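Plindimside Table Cloth for Folding, Cream-White, Extra Large

My favorite thing in the shop, and the one I get the most emails about – a big, plain cover that turns any large table into a good place to fold clothes.
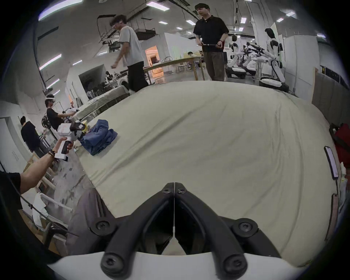 Why I started selling it

I used to fold laundry on the bed like most people. Then my back complained, so I moved to the dining table, and the dining table has a finish that grabs at sweaters and shows every crumb from breakfast. I threw an old cloth over it one night and folded the whole basket in one go! The old cloth was too short, though, and it kept sliding off toward me every time I pulled a sleeve straight. So I asked Serpil Saraç, who sews for the Gusley shop, if she could make me one that was properly long and had some weight to it. She made two, I kept one and sold the other, and now it has its own page.

What it's like to use

It's a pale cover, so a blue shirt or a dark pair of pants shows up clearly against it and you can see where your edges are. I fold to the left, keep the pile there, and leave the middle open for whatever I'm working on. My phone always ends up over on the right side somewhere (yours will too, I bet).

It does wrinkle. I want to say that up front, as a couple of people have written to ask if theirs was faulty. Soft creases are how this cloth behaves once you've been pushing clothes around on it, and I stopped ironing mine a long time ago. If you want it flat for company, hang it damp and smooth it with your hands. For T-shirts and towels I wouldn't bother.

Size and fit

Length: 114 inches
Color: cream-white only
Corners: square, with a double hem
Sold as: one cover, clips not included

Measure your table first, please. You want enough overhang that the cloth hangs down on every side. On a small kitchen table it will puddle on the floor and you'll step on it, and then everything goes with it. I've done this with a full stack of pillowcases.

Washing

Warm wash, low heat in the dryer, no bleach. Wash it alone the first time. It comes out a touch smaller after that first wash and then stays put, and the length I've given is from before washing. Coffee comes out if you get to it the same day. Ballpoint pen, sadly, does not.

What people have told me

"I use it for sorting the kids' clothes at the end of the season. Big enough to have keep, donate and mend all out at once. Wish it came in gray." – Shona MacBrayne

"Took me a while to get used to the wrinkles but the size is great. I put 4 clips on mine and it doesn't budge." – Vasco Bragança

Gray is on my list, Shona! Serpil has a sample and we're both still deciding if we like it. If we do, it'll go up in February.

Ordering

Covers are sewn in small batches, so if the button says sold out, leave your email and I'll write when the next lot is hemmed. Orders go out folded in paper. Returns are fine if it hasn't been washed – drop me a line first so I know to look for it.

Wahyudi Tarigan does all the packing now and he'll happily put two covers in one parcel to save you postage, just write it in the order note.

Item number 1385

Goes well with: Hosana clothespin bag, Kurtuluş mending kit, table clips (set of 4)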